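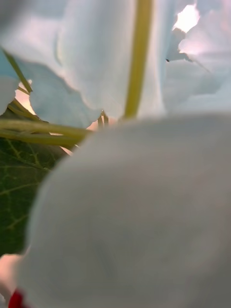 # Stovik stems: artificial flower set, data card

Version dated 2024-11-25. Maintained by Fathima Kanagaratnam and Todor Perić.

## Contents

The set covers artificial flowers handled one stem at a time on a white table. Colours are recorded by eye under the room lights, so expect some disagreement between whites and pale blues.

Fields:

stem_id -- assigned when the stem is unpacked
head_colour -- plain words only (white, red)
leaf_edge -- smooth or serrated
state -- on table, held, in arrangement

## Table area

The table is wiped down between arrangements. Leaves lying on the surface are logged under the state "on table", even when only part of the leaf is in view. 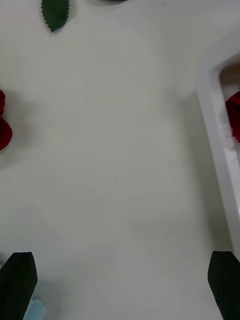 Dark green serrated leaf on the white tabletop, upper left.

## Leaves and sepals

Leaf colour varies within a single stem and should be entered per leaf. Sepals are a separate entry -- don't merge them with leaves. Veins are noted where they're lighter than the leaf.

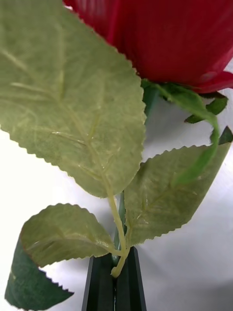 Artificial red rose with a pale sage fabric leaf; the long sepal is a brighter green.

## Known gaps

Stem length was not measured before July. Two stems from the Skovberg box have no stem_id. Bent stems are kept as they are and never straightened for the record.

Search this project Go

Comments

Sajib Amarasinghe: Is "cream" allowed under head_colour? I've got 3 stems I can't call white.

Todor Perić: Use white and put cream in the notes.

Lutfa Amarasinghe: The leaf_edge field is blank for 4 rows in my copy. Same for anyone else?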